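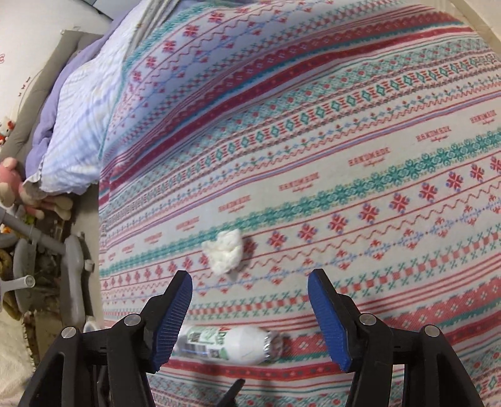
Ultley: Wash it inside out or folded with the print on the inside, cold, and leave out the softener. Softener coats fleece and it goes flat.

Jucélia Frota
Thanks. Mine has red bands and I was worried about them running into the off-white. So no softener at all?

Sturadik
None. But I wouldn't bother with cold. I've washed printed fleece warm since November and the red hasn't moved. It's polyester, the color is set.

Ultley
You don't know hers is polyester. Check the tag first.

Jucélia Frota
Tag says 100% polyester, machine wash cold, tumble dry low. The print says HANDMADE over and over, so I did wonder.

Sturadik
That's just part of the pattern on a lot of these. OK, cold if the tag says cold. I still think warm gets it cleaner.

halasz4000
Check for tissues before it goes in. I missed one last winter and was picking white bits off the fleece for days. If it does happen, dry the blanket first, then shake it outside - wet lint only smears.

Ultley
Agree on that. A lint roller gets the rest.

Sturadik
Lint roller takes forever on a full size blanket. 10 minutes in the dryer on no heat, clean the filter, repeat.

Jucélia Frota
My dryer doesn't have a no heat setting. Would low be all right for that or should I stick with the roller?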